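4. What went wrong in the handover task

This chapter describes the fault we had in March, during our project at the Ostmont laboratory. The work was planned by our group from Vakell, and the control program, which we call Uvier, was written by us in the first semester.

4.1 The fault

The task is simple to explain. One arm picks up a small metal object from the table, moves it to the middle, and the other arm takes it. With a soft cube we had no problem. With a padlock the first arm opened its fingers too early, and the padlock fell on the table. In 162 trials this happened 18 times. In three of these trials the second arm did not stop after the drop. It continued to close and pushed its fingers down against the table, until one of us pressed the emergency stop.

The second part is the more serious one. A dropped padlock costs only time, but an arm which pushes on a table can damage itself or hurt a hand.

4.2 Finding the cause

First we suspected the finger pads, and we lost one week with this -- the pads were fine. Then we compared the log files of both arms and saw that their clocks were different by 14 milliseconds at the start, and the difference was growing during the day. So the left arm received the message "object held" before the right arm had really closed.

For the repeated tests we laid the padlock on the front table between the two grippers and started each trial from the same open position of the fingers. 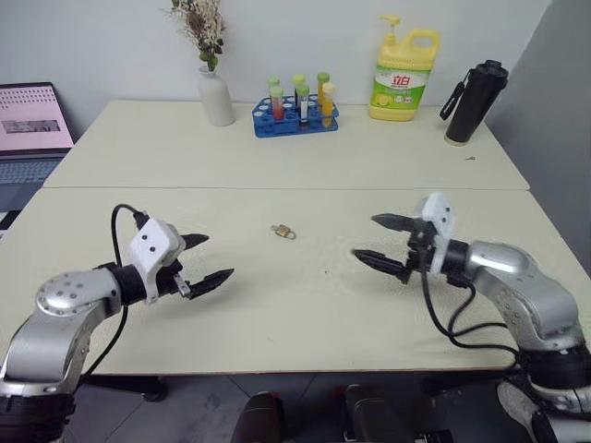
4.3 Changes

Both arms now take the time from one computer. The program also waits for the force value of the receiving gripper, and it stops both arms if this value is missing. We have not yet tested the change with heavier objects.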